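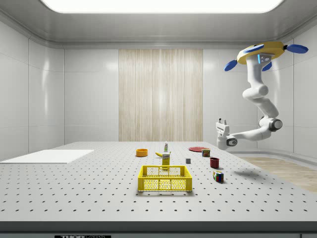 Put together and looked after by Olatunji. Last updated 31/03/2021

flellbridge-salt-prices: README

Hi! This is a transcription of price circulars from the salt trade at Flellbridge, plus whatever I could find of the letters that went with them. I got hooked on the story of how two family firms, Prorkell and Sastine, spent years undercutting each other until the smaller one was nearly out of cash, and I wanted to see it in numbers. The printed histories all tell it as a grudge match (which it was, a bit), but they never give you the prices.

So I typed them up. There are 2000 rows in the main table, one per quoted price, and 500 letters in the folder next to it. Many of the letters are just one line asking where the barrels are.

What's in here

prices.csv is the main table. Each row has the firm, the grade of salt, the price, the unit, and the page of the circular it came from.
letters/ has one text file per letter, with the original spelling left alone.
grades.txt is my attempt at matching up grade names. Prorkell says "common" where Sastine says "kitchen" and I'm fairly sure they mean the same stuff, but please check before you build anything on that!
notes.txt is where I argue with myself about handwriting. 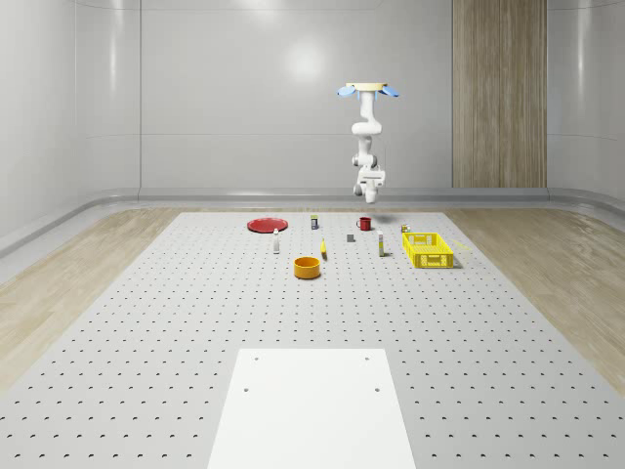
Rendered view: ceiling-mounted arm above the perforated table.

About the units

Okay, the units are a mess. Prorkell quoted by the bushel and Sastine quoted by the barrel, and a Sastine barrel got smaller partway through the price war without anyone mentioning it to the customers. I only noticed when a buyer complained in a letter. The price column is exactly what was printed, and price_adj is my conversion to bushels. If you think my conversion is wrong, use the first one and ignore me.

Blank cells mean the circular was torn or I couldn't read it. A zero really is a zero: Prorkell gave away the coarse grade one February to anyone who signed on for the year, and Sastine was furious about it for the next five letters.

Things I know are wrong

The letters lean heavily toward Sastine, whose clerks kept everything. Prorkell threw out its copies when it moved offices, so you mostly hear that side through people who were angry at it. Keep that in mind before you decide who the villain was (I changed my mind twice).

Freight isn't included anywhere. A cheap price at the Flellbridge wharf could be a pretty bad deal by the time it got upriver, and I'd love to add that if I ever find the boat rates. 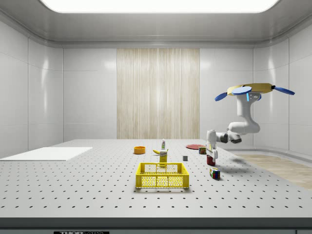 There are also 10 circulars with no date on them at all. I put those in by guessing from the paper and the typeface, and they're flagged with a "g" in the date_source column, so drop them if you're plotting anything by month.

Using it

Do what you like with it: teaching, charts, a novel, whatever. A mention of the repo is nice. If you find a typo, open an issue with the row number and the page, and I'll go back to my scans and fix it when I get a free evening.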